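The Allstead Playhouse is putting together an oral history of its costume shop, and we need people who worked there or wore the clothes.

Aarti Sandhu is recording the interviews. Each one takes an hour and you can do it by phone. 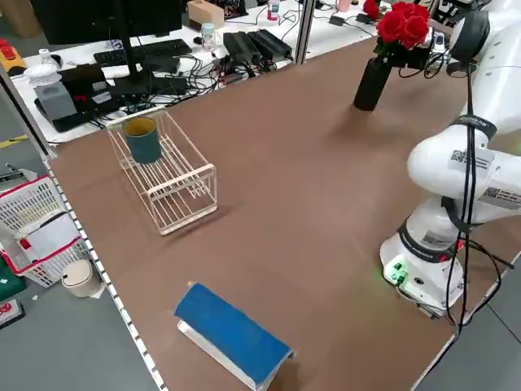 We also want programs and fitting notes - scans are fine. The list so far has 94 names on it, mostly actors.
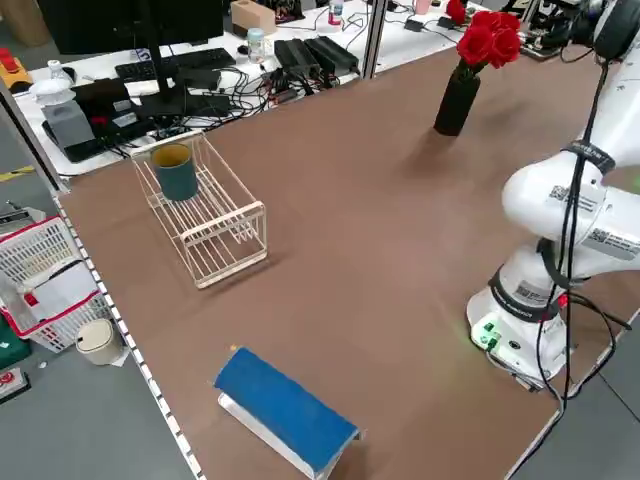 Red roses in the black vase.

If you sewed for Elżbieta Sadowski, please get in touch first. Her years are the thinnest part. 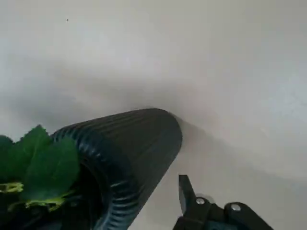 Recording runs through June. Message us here to book.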